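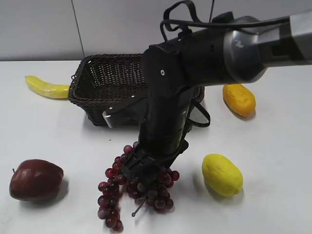 Bras Didance au-dessus d'une grappe de raisin factice, devant un panier en osier.

Le Didance est un bras manipulateur de table construit à l'atelier partagé Trosora à partir d'articulations de récupération. Sa commande repose sur une carte Walar, reliée aux moteurs par un bus série cadencé à 1 000 Hz. La charge utile nominale est de 165 g, pince non comprise.

Les essais de préhension emploient des fruits et un panier posés sur une table blanche. Une séquence dure 10 secondes. Le câblage reste extérieur au bras — choix discuté dans les premières versions de la notice.
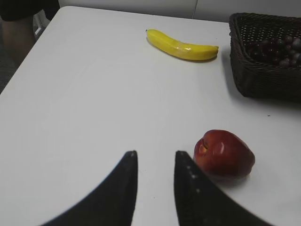 Vue au poignet : doigts de la pince près de la pomme, raisin dans le panier.

Le logiciel de trajectoire, Sethi, enregistre jusqu'à 2 000 points par séquence. L'étalonnage du poignet se fait à la main, après chaque démontage de la pince.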